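Creasing and Recovery of Cotton and Polyester-Cotton Table Coverings

Module report, Household Textiles

1. Background

Woven cloths used on tables are folded for storage and come out of the cupboard with lines in them. The depth of these lines depends on fibre content, weave, finish, the load on the stack and the time spent folded. Cotton creases readily as the bonds between its fibre chains shift under pressure and set again in the new position. Polyester resists this at room temperature, so blends normally recover better.

The report compares two fabrics bought from Brevitz, a remnant shop: a plain-weave cotton and a polyester-cotton blend. The question was whether the difference is large enough to matter to a household that does not iron.

2. Method

Strips were cut along the warp and along the weft, 47 from each fabric. All strips were left flat overnight in the test room before use. Each was folded once, face inwards, and placed under a 2000 g weight. After the weight was lifted, the strip was hung over a wire and the angle between its two limbs was read from a card protractor. A flat strip would read 180 degrees. Strips with frayed ends were recut.

The Netach hygrometer in the room was read at the start of each run. Runs were made in July with the window shut. 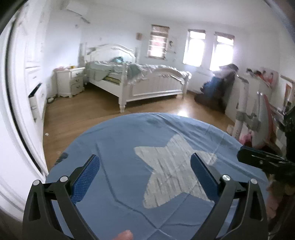 Xuân Lại
Second-year student, Textile Technology

3. Results

The blend opened further than the cotton in both directions. In the cotton, warp strips recovered less than weft strips, which agrees with the closer spacing of the warp yarns. The blend showed little difference between directions.

One batch of 2 cotton strips was discarded after the weight slipped. Readings from the first run were also higher than the rest and were kept, as no fault could be found in the set-up.

Whole cloths behaved less tidily than strips. Where two folds crossed, the crease stayed sharpest at the crossing point, and smoothing by hand moved the fullness to another part of the cloth without removing it.

4. Sources of error

The protractor was read by eye. Strips tended to twist on the wire, and the lower limb sagged under its own weight. Ullberg's course notes recommend a vertical clamp for this reason, but none was free.

5. Further work

The test should be repeated after washing, as any finish on the new cloth may have raised the results. Khổng's method of damping the fold before loading would be a useful second condition. The raw readings are in Appendix B, and the yarn counts are in Appendix C.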